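Teaching Wekeck to pick things up: pictures from the simulator

I've been promising to put this page up since May, and Bastien Fleury has now asked me three times where it is, so here we are. Most of you know I spend my evenings helping with Wekeck, our little learning project, and the question I get most is "but what do you do all night?" Well, I sit in a chair and drive a pretend arm around a pretend kitchen. Over and over! It's more fun than it sounds, at least for the first hour.

The short version for anyone new. We want a program that can look at a worktop and move small things about on it. We don't write out the moves ourselves. We show it examples, lots of them, and it tries to work out the pattern. Each example is one go at a task from start to finish, with everything the arm did saved alongside what the camera saw. We call them runs. Our target for this first task is 300 good ones, and by good I mean ones that Lợi Chu hasn't thrown out.

Lợi does the checking. She plays every run back at double speed with a cup of tea and marks it keep, bin or ask. I had 38 binned in my first batch, which stung a bit, but she was right about nearly all of them. I was dithering. If I hover over a thing for ages before I close the fingers, the program learns to hover too, and then you've got a robot that can't make up its mind (I've met people like that and they're hard work as well).

A few things I've picked up, in no particular order, mainly so I stop repeating them in emails.

Go slower than you think near the object and quicker than you think everywhere else. My early runs were the other way round.

Don't start from the same spot every time. Simiyu, the tool we use for laying out the kitchens, will shuffle the starting places for you if you tick the box. I forgot to tick it for one whole evening. That was 120 runs with everything in the same place, and Lợi kept 2 of them, I think out of kindness.

Leave in the small wobbles. If the first grab goes a bit wide and you fix it, keep going and save it. Bastien is very keen on these – he says the program needs to see what putting it right looks like, and he'll happily talk you through it for an hour if you let him. A proper mess, though, where you've shoved something halfway across the worktop, is one for the bin.

Say what you did in the notes box. Just a plain sentence, "picked up the ball", that sort of thing. We've had "done", "ok" and, once, a shopping list. The sentence gets fed in with the rest of the run, so it does matter. Two people never word it the same way and that's fine, Bastien likes the variety.

Take breaks! My wrist was grumbling by the end of the second week, and I've since moved over to the Flomeck controller, which sits better in the hand. The old one is in the drawer if anybody wants it. One of the triggers sticks.

As for why we do it all in a simulator, it's mostly patience and money. I can reset the kitchen with one key and nothing ever rolls under the fridge. The snag is that a made-up kitchen is tidier than any real one, and the light behaves itself. Lợi keeps a list of surfaces and colours she wants swapped in so that the program doesn't get too attached to one worktop. We haven't got very far down it yet. Marble is next, then something horrible and speckled that she found in Ziluvell, the texture library, and has taken a real liking to.

I've also been asked about the fingers. They're rounded, so they want to curl round a thing more than pinch it, and a ball suits them nicely. Come in from one side, get a finger over the top and another underneath, and don't squeeze any harder than you need to. Flat things are another matter. I've been practising with flat things for a fortnight and I'm not ready to talk about it.

If you'd like a go yourself, drop Lợi a line and she'll set you up with a login and the practice kitchen, where nothing gets saved and you can fling things about to your heart's content. An evening is plenty to get the hang of it. You don't need to know any programming – I certainly don't, and so far they've let me stay.

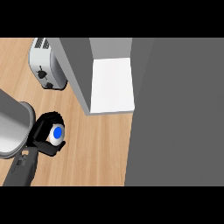
The ball with the blue dot, safely in the fingers, with the toaster further up the worktop.

Next up is the batch with two objects, where you have to choose the right one from the sentence. Bastien is writing the sentences now and I've asked him to keep them short. I'll add more pictures once Lợi has been through the keepers, and if you've sent me runs and not heard back, give me a nudge, my inbox is a state.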